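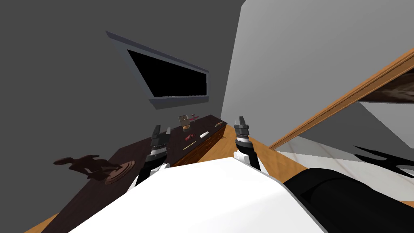 Britta Reinholz wrote to us that she would only pay for a set of practice rooms if the small things in them were as annoying as the ones in her own house, and that most packages she tried had nothing but cubes. We kept her letter in mind when we made this gallery for Udano, our simulated home for two-gripper robots. All pictures are taken from the simulator itself.

Small items for the table: a toy airplane, a toy car, an eraser, a pencil. You can change the places of all objects before each run.

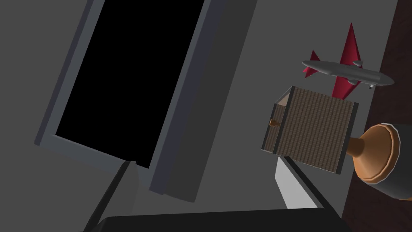 The standard license comes with 15 rooms and about 600 objects. The camera can be tilted as you like, and many customers train with a tilted view from the first day. Boxes, toys and turned shapes can stand close together, so the planner must choose what to take first.

Thin objects are the hard part for most grippers. A stick between two open fingers leaves little space for error. 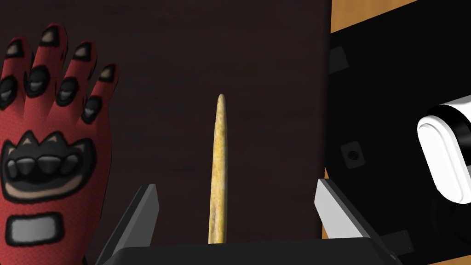
Finger opening and speed are set in one file, and you do not need to start the room again after a change. The Clukier add-on brings 2 more gripper models. Trial access is for 5 days, please write to our office in Pumuvdale.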